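Dawber Tableware Notes
@dawbertableware

1/ Thread on coloured plates on a white table. I set up small displays for a kitchenware shop in Furidbridge, and the same few problems come up each time the range changes.

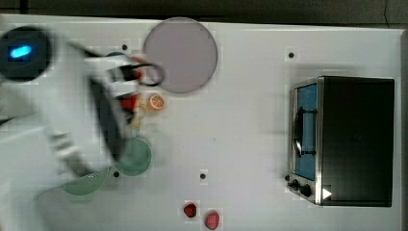 2/ Start with the surface. White is the hardest top to lay pale crockery on. A pinkish-lavender plate holds its edge well enough, a muted sage holds it better, and a very pale green starts to go at the rim, particularly in a shallow bowl where the side slopes away from you.

3/ The test is to look straight down. Customers never see a table from there, but it removes the shadow on the near side, and the shadow is what makes weak colours look stronger than they are. If the outline reads from overhead it will read from a chair.

4/ Spacing next. I leave 14 cm between plate rims on a display and less at home. Closer than that and two pastels begin to look like one set with a dye fault. Someone once returned a pair to us on exactly those grounds. They were two separate products.

5/ Lavender and sage are close in lightness and differ mainly in hue. Photograph them in black and white on your phone and they may come out almost the same grey. That is fine for a calm table. It is poor for a shop window, where people pass at walking pace.

6/ The remedy is a small quantity of something saturated. An orange slice beside the lavender plate does more work than a second tablecloth would. Keep it off the plate: on the plate it is food, next to the plate it is a colour reference.

7/ Citrus sizing, as I was asked last time. A slice wants to be small against the plate. On a large round plate a whole orange looks like a mistake, and half of one rolls.

8/ Real fruit under shop lighting lasts a morning. By 3 pm the cut face has dulled and the segments have pulled in from the rind. Replace it or use a decent imitation. Buderex do a slice with the segments moulded in, which I have used for two seasons. The rind is slightly too bright. I have stopped minding.

9/ Red: use it sparingly with this palette. Red next to sage pulls the green towards grey, and red next to lavender makes the lavender look blue. A very small piece, well away from both, is tolerable. Dark teal is easier and I would reach for it first.

10/ Rims. A plain rim gives you a clean circle, and a clean circle is most of what you are selling in a coloured plate. Speckled and reactive glazes blur that line on white. Put them on timber.

11/ Mixing bowls and plates. The bowl goes furthest from the largest plate, otherwise the eye compares diameters and the bowl looks mean. The diagonal is usually the longest distance available, so use it.

12/ The Bimemell range I am laying out this September has a 250 mm plate as its largest piece. In practice the glaze adds a little, so measure the actual item before you cut any shelf liner. I did not, and have a quantity of liner that fits nothing.

13/ Stock code for the liner, for anyone in the same position, ends in 938. It trims cleanly with a craft knife and very badly with scissors.

14/ Cleaning. Wipe a white top before the crockery goes down and again once it is in place – unglazed foot rings can leave a faint grey line if the plate is dragged. Lift, don't slide. A melamine sponge removes most of it but will take the sheen off a cheap laminate over time.

15/ Several of you asked whether the pale green should simply be dropped. I would keep it, put it at the side nearest the window and let the sage carry the middle. Side lighting gives the bowl some modelling and it recovers most of its edge.

16/ Dark backgrounds another time. The pastels behave quite differently and I have not finished measuring.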